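Work With Us > Guides and Drivers > Walking Tour Leaders

Walking Tour Leaders, Nanbridge and the Zirley Valley

If you have ever stood at the top of a pass with a group of people you met only that morning, and found yourself just as pleased by their faces as by the view, then we would very much like to hear from you.

Skatarix is a small walking and touring company. We take guests through the hills and lake country between Nanbridge and Zirley, on foot for most of the day and by minibus when the distances get silly. Our groups are small, never more than 7 guests to a leader, and we like to keep it that way even in years when we could fill the bus twice over. Most of our guests are in their fifties and sixties, a good many come back, and quite a few have become the sort of friends who send postcards to the office from other people's tours (we forgive them).

We are looking for two new leaders to join us for the coming season, which runs from spring through the first week of November. One post is based in Nanbridge and the other in Zirley, though you should expect to see plenty of both towns, and of the road in between.

What the work is like

A normal tour lasts six days. You meet your guests at the station, usually a little tired and hoping someone will take their bags, and you stay with them until you wave them off again. In between you will lead a walk each day of anything from five to eleven miles, drive the bus to and from the trailheads, order the picnic lunches, talk to the innkeepers, and answer a great many questions about sheep.

The longest day is the Reuter Ridge, a climb of 900 meters from the lakeshore to the shelter, and a slow, knee-testing walk down the other side to the village. We go up it in most weathers. We also turn back from it several times a season, and we want leaders who can make that decision early and kindly, and then find something nice to do with the afternoon.

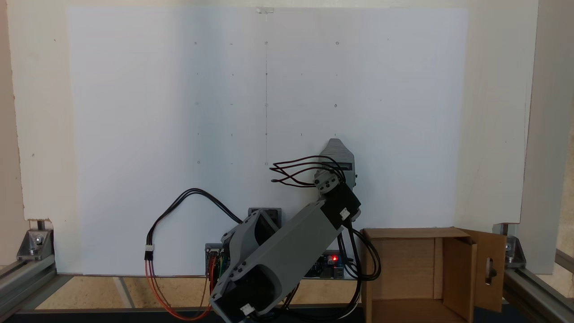 The evenings count as work too, and we try to be fair about them. You will eat with your guests on four nights out of the six, and the other two are yours to spend however you please. Some of our leaders go straight to bed with a book. Others go out walking again, which we have stopped trying to understand.

Folke Amundsen has led the Zirley tours for longer than he cares to say, and he will be your main teacher for the first few weeks. You will go along on two full tours as his assistant, on full pay, before we hand you a group of your own. He knows every stile, every farm dog and every bakery on the route, and he is generous with all of it, so bring a notebook!

Who we are hoping to find

You should be a confident hill walker, able to read a paper map in poor visibility, and happy to be outdoors for days on end. We need you to hold a current first aid certificate, or be willing to take the course with us before the season starts. You must have a clean driving license that you have held for at least 2 years, and be comfortable with narrow roads and a vehicle that is longer than you would like.

Experience as a guide is welcome, but please don't be put off if you have none. Among our present team we have a former school cook, a retired nurse and a man who used to tune pianos. What they share is patience – with slow walkers, fast walkers, late trains and wet socks. A second language would be lovely, and if you know your birds or your wildflowers, the guests will adore you.

Pay and the practical side

The pay is 3,298 a month before tax, in local currency, for each month of the season. Meals and a room are included on all tour nights. Between tours you will have at least two clear days off, and we can offer a small shared apartment in Nanbridge at low rent if you are coming from farther away. We supply a waterproof jacket and a pack. Boots we leave to you, as everyone's feet have their own opinions.

How to apply

Please write us a letter of a page or so telling us about yourself, where you like to walk, and a day out that didn't go to plan. Send it with a list of your past jobs and the names of two people who can speak for you. Letters go to Dušan Ďurica at the Skatarix office in Nanbridge, by mail or by hand – if you bring it in person he will almost certainly make you coffee.

We need to have everything by 13/07/2020. We will invite a handful of people to spend a day with us, with a walk in the morning and a chat over lunch, and your travel costs for that day will be paid. Everyone who writes will get a reply, though it may take us a couple of weeks when the tours are out.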